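グレメル地区、ベヴゲートからの分離を宣言 広場で読み上げられた文章を聞いてきました

グレメル(Gremel)がとうとうベヴゲート(Bevgate)市から分かれることになり、2024年12月7日、役場前の広場で分離の宣言文が読み上げられました。私も行ってきました!この欄はふだん催し物のお知らせばかりなので、今回は少し毛色の違う話になりますが、お付き合いください。

まず知らない方のために地名の整理を。グレメルはンセイル(Nseir)川の上流側にある細長い谷で、昔はひとつの町でした。それが下流のベヴゲートと一緒になって、市の中の「地区」という扱いになったわけです。州議会があるのは山を越えたウィクロー(Wiklow)。今回の話にはこの三つの地名がずっと出てきます。私も引っ越してきたころはどれがどれの中に入っているのかまるで分からず、郵便の宛名に三つとも書いていました。

で、分離です。住民投票は賛成が128票上回りました。もっと大差になると思っていた人もいれば、まさか通るとはという人もいて、開票の晩はパン屋の前に人が固まってずっとしゃべっていました。私は賛成に入れた側ですが、隣の家は夫婦で割れていたそうで、翌朝の挨拶がなんとも微妙な空気だったのを覚えています(今は普通に戻っています。念のため)。

投票のあと、州議会の承認が必要なので、すぐに独り立ちというわけにはいきません。それでも承認を待つ前に自分たちの言葉で理由を書いておこう、という話になり、書かれたのが今回の宣言文です。英語で3000語。長いです。最初に聞いたときは、寒空の下でそれを全部読むのかと少しひるみました。

起草したのはトリニティ・カスプシャクさん(Trinity Kasprzak)。学校で歴史を教えていた方で、谷の古い裁判記録に詳しく、声が低くてよく通ります。読み上げもご本人でした。広場にはざっと300人が集まっていたそうで、谷の人口を考えるとなかなかのものです。私は噴水の脇の、風がまともに当たる場所に立ってしまい、途中からマフラーを頭に巻いて聞いていました。

宣言文の組み立ては、こういう文章のお手本どおりという感じでした。前文があって、なぜ分かれるのかという原則が述べられて、そこから不満の列挙、これまで何度お願いしたかという経緯、最後に「よって我々は」と来る。古今東西、分離や独立の文章というのはだいたいこの順番になるんだなあと、妙に感心しながら聞きました。

前文はわりと穏やかです。手元の写しから私なりに訳すと、「隣り合って暮らす者どうしが役所を別にしようとするとき、その理由を相手の顔を見て述べるのは礼儀である」という出だし。ここで広場の後ろのほうから拍手が出て、カスプシャクさんが少し待つ場面がありました。「相手の顔を見て」というのは比喩ではなくて、ベヴゲート市の副市長が最前列に座っていたんです。招待されて、ちゃんと来ていた。私はこの一点だけで、行ってよかったと思いました。

不満の列挙のところは、正直に書くと玉石混交です。なるほどと思うものもあれば、そこまで書かなくてもと思うものもある。大きい柱になっていたのは議席の話でした。合併のとき、グレメルには市議会の席を必ず確保するという約束があったのに、選挙区の線を引き直すうちに下流の住宅地とくっつけられ、谷から出た議員がひとりもいない期間が続いた。税は同じように払っているのに、使い道を決める部屋に谷の人間がいない。これは私も前から引っかかっていたところで、聞きながらうなずいていました。

もうひとつは登記と戸籍の窓口です。以前は谷の役場でできた届け出が、だんだんベヴゲートの本庁でしか受け付けてもらえなくなりました。うちの場合、住所変更の書類一枚のためにバスを乗り継いで出かけ、印紙の種類が違うと言われて帰り、また出直しました。宣言文にはこのくだりが「役所は遠くにあるほど正しいという考えに、我々は同意しない」と書いてあり、笑い声が上がっていました。バスの本数に触れた一文もあって、そこは笑いより深いため息のほうが大きかった気がします。

そして谷の古文書の話。合併のとき、グレメルの議事録や水利の取り決めはまとめてベヴゲートの文書庫に移されました。これを返してほしいという要望は何度も出ていたのに、返事がないままだったというのです。カスプシャクさんはここだけ明らかに声に力が入っていました。ご自分が調べものをするたびに閲覧許可を取って通っていたわけですから、無理もありません。

読み上げが終わったあとの副市長の挨拶は短いものでした。市としては投票の結果を重く受け止めていること、文書の返還は州の承認を待たずに進めてよいと考えていること。拍手はまばらでしたが、野次は飛びませんでした。帰りがけに近くにいた方が「あれを言いに来るのは気が重かったろうね」と言っていて、私も同じことを思いました。

その古文書ですが、返還の話は早く、最初の分は役場の二階に入ることになっています。会議室を片づけて仮の保管場所にするそうで、棚が足りるのかどうか、役場の人たちは今その相談ばかりです。中身は合併前の町議会の議事録、川の水の分け方を定めた証文、それから谷がまだ町になる前の、村どうしの申し合わせの写し。この申し合わせというのが今回の宣言文にも引用されていて、私はそんなものがあること自体知りませんでした。 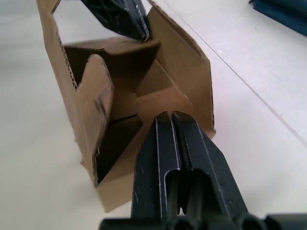
グレメルが正式に独立した町になるのはいつですか。

州議会の承認が得られれば、来年の5月に町として発足する予定です。それまではベヴゲート市の一部のままで、税の納付先も届け出の窓口も変わりません。

役場の窓口でもらった案内にも同じことが書いてありました。つまり宣言文を読んだからといって、翌朝から何かが切り替わるわけではないんですね。広場で会った若い人が「じゃあ今日のあれは何だったの」と言っていて、気持ちはよく分かります。法律の上では何の効力もない文章です。州に出す申請書は別にあって、そちらは境界線の図面と財産の一覧がついた、誰も広場で読み上げたいとは思わないような書類です。

ただ、私はあの文章があってよかったと思っているほうです。申請書には「なぜ」を書く欄がほとんどありません。面積、負債の分担、職員の移籍、そういう欄はいくらでもあるのに。谷の人がどうして分かれたいと考えたのか、あとから知りたくなった人が読むとしたら、やっぱり宣言文のほうでしょう。うちの子が大きくなって「なんでうちは町になったの」と聞いてきたら、私はあれを渡します(長いと文句を言われそうですが)。

反対した人たちの言い分も書いておかないと不公平ですね。いちばんよく聞いたのはお金のことです。小さい町になれば、道路の補修も雪かきも自前でやりくりすることになる。今はベヴゲートの除雪車が、遅いとはいえ来てくれる。あれが来なくなったらどうするのかと。これに対する答えは、まだちゃんと出ていません。当面は市と契約して除雪を続けてもらう案があるそうですが、料金の話になると急に皆さんの歯切れが悪くなります。

学校のことを心配する声もあります。谷には小学校しかなく、その先はみんな下流に通っています。分かれたあとも同じように通えるのか。これについては州の制度で決まっていて、市町村の境目とは関係がないので、今までどおり通えるとの説明でした。うちも関係があるので、ここは二回聞いて確認しました。

それと、文章そのものへの反対もありました。分離には賛成だけれど宣言文は要らない、という人たちです。理由は「大げさだから」。役所を分けるだけなのに、まるで王様と戦争でもするような書きぶりだと。言われてみればたしかに、下書きの段階では「圧政」という言葉が入っていたんです。秋の説明会で配られた版で私も見ました。さすがにそれはどうかという意見が続いて、最終版では「怠慢」に直っています。カスプシャクさんは「圧政のほうが声に出すと気持ちがいいんですけどね」と残念そうでした。私は怠慢でよかったと思います。ベヴゲートの窓口の人に圧政と言ったら、きっときょとんとされます。

直されたところはほかにもあります。下書きでは不満の列挙がもっと長くて、街灯の球切れから図書館の返却箱の位置まで入っていました。これは個人の苦情では、という指摘があって削られました。逆に増えたのが、ンセイル川の水のことです。川はグレメルからベヴゲートへ流れていくので、分かれたあとも上流と下流で相談しながら使わないといけない。最後の段落に「水については隣人であり続ける」という約束が入りました。あそこは下書きになかった部分で、聞いていて素直にいいなと思いました。

署名のことも少し。読み上げのあと、広場の端に机が出て、名前を書きたい人は書けるようになっていました。谷に住んでいれば誰でもよくて、国籍も年齢も問わないとのこと。私も書いてきました。手がかじかんで、自分の名前とは思えない字になりましたけれど、まあ読めます。漢字で書いていいかと聞いたら、どうぞどうぞと言われたので、漢字とローマ字を並べて書いてあります。列のうしろにいた男の子がそれを見て、自分の名前も漢字で書いてくれと言うので、時間をかけて考えて、当て字を手帳に書いてあげました。

投票で反対だった人も署名の列に並んでいました。どうして、と聞くのも野暮かと思って黙っていたら、向こうから「決まったことだから名前がないのも寂しいしね」と話してくれました。そういうものかもしれません。もちろん並ばずに帰った人もいましたし、最初から来なかった人もいます。うちの隣の夫婦は、片方だけ来ていました。

宣言文は冊子になって500部刷られ、役場の窓口と郵便局で無料でもらえます。薄い灰色の表紙で、字はやや小さめ。後ろのほうに、引用された村どうしの古い申し合わせの全文もついています。これが面白くて、牛が隣村の畑に入ったときの詫び方まで決めてあるんです。本文より先にこちらを読むのもおすすめです。日本語訳はありません。訳してみたい方がいたら、ぜひ一緒にやりましょう。前文だけなら私がもう下訳を作ってあります(上に載せた一文もそこからです。こなれていないのは大目に見てください)。

これからの予定も書いておきます。年が明けたらウィクローの州議会で審査が始まり、谷から代表が出向いて説明をします。代表はまだ決まっていません。カスプシャクさんの名前が当然のように挙がっていますが、ご本人は「書くのと頭を下げるのは別の仕事」と言って、あまり乗り気ではないようでした。審査は公開なので、傍聴もできるそうです。山道が凍っていなければ私も行ってみるつもりでいます。

新しい町の名前についても、まだ少しもめています。グレメルのままでいいという声がほとんどですが、昔のつづりに戻したいという人たちもいて、古文書が戻ってきたらそれを見て決めようという流れになっています。古い書類ほどつづりがばらばらで、同じ紙の中で二通り出てくることもあるらしいので、見たところで決まるのかどうか。看板屋さんは早くしてくれと言っています。

町議会の最初の選挙は、発足のあとになります。立候補の手引きはこれから作るとのことでした。外国籍の住民に投票権があるかどうかは、この欄を読んでくださっている方にはいちばん気になるところだと思うのですが、州の法律では居住年数の条件を満たせば市町村の選挙には参加できます。登録は今のベヴゲートの名簿がそのまま引き継がれる見込みです。引っ越してきてまだ登録していないという方は、今のうちに本庁で済ませておくと楽です。バスで行く場合は、午後の便が昼過ぎに一度とぎれるので、朝のうちに出てください。

冊子がなくなったら増刷するかどうかは未定だそうです。郵便局のほうが残りが多そうでした。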